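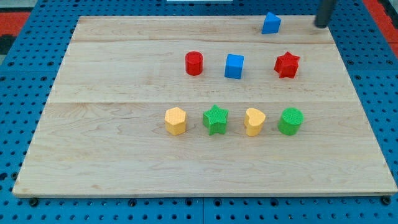
Jul 6, 2019

Saturday, and I still went in, because the arm at Stindbridge has been missing its picks by a hair all week and it was driving me nuts. I had the bay to myself and the radio up way too loud.

First job was the gripper. I pulled both fingertips, wiped them down with alcohol, and found one of the little set screws had backed off almost a full turn. No wonder! I put a dab of thread locker on it, snugged it up, and wrote it in the log under cycle 3,568. The last time anybody touched those screws was January, going by the log, and the handwriting is mine, so I can't even be mad at anyone.

Then the board. I love that maple board (yes, it's a plank of wood, I know), but it creeps. The arm thinks the board is one place, the board has scooted over a touch on the blue pegboard, and every pick lands a little bit wrong. I squared it up again, ran the touch-off at the corners, and saved the new offsets as Nyberg 21. The old set is still in there in case I've done something dumb.

After that, the fun part, putting the blocks out. I like a mix for checking, round ones and pointy ones together, so the cylinders and the cube went on with the yellow heart and both stars, the red and the green. The stars are the pain. If the fingers close on the points, the thing spins like a top and you get to start over. The blue prism I stood way in back toward the right corner, since the reach is longest there and any slop in the wrist shows up first.

Ran it at slow speed all morning with my hand on the stop button. 97 good picks out of 100, and all three misses were the green star, ugh. I think the Flavutis controller is closing too early on it, so I bumped the delay up a notch and got a clean run of ten before lunch (a granola bar, sad).

Still to do: grease the wrist joint, order spare finger pads, and find out where the good hex key went. I had it Thursday.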